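Skernirley brick town: where we've got to by the end of April

Hello again! You asked for a shorter report this time, so I'll try (no promises, I do go on once I start on roof tiles).

The fan-built model of Skernirley, our soggy little town from the telly series, is coming along nicely. The first 3 buildings are finished: the post office, the Westbridge ticket hall and Caputo's café, complete with the wonky awning from the opening titles. The café has eaten 224 bricks in its front wall alone, and I rebuilt it twice before the window lined up with the door. I'm very pleased with it now!

The Inden Hotel is behind. I'd hoped to have the staircase in by now, but the grey slopes came in the wrong shade and had to go back, so that's 10 days gone. The replacements are on order and cost the same, so your grant is still on budget, with £30 left in the postage pot.

We ran a colour evening at the library as well, letting people argue over what the hotel doors should be. The show changes them between series one and two, which doesn't help.
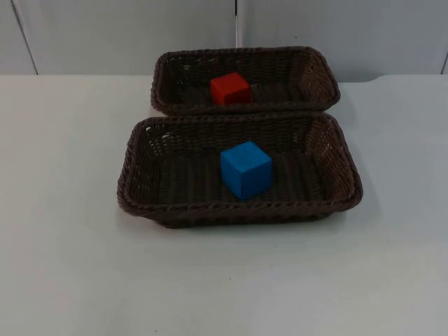 One reader of the newsletter wrote in to say that red is the only possible answer, as the blue doors were only up for the Christmas special and "don't count". I've checked my recordings and I'm afraid they also turn up in the episode with the flood, so I'm leaving it open until the hotel front is ready.

Next up is the staircase, then the lighting in the ticket hall. Could you let me know whether the second payment can come before the bulbs need ordering in May?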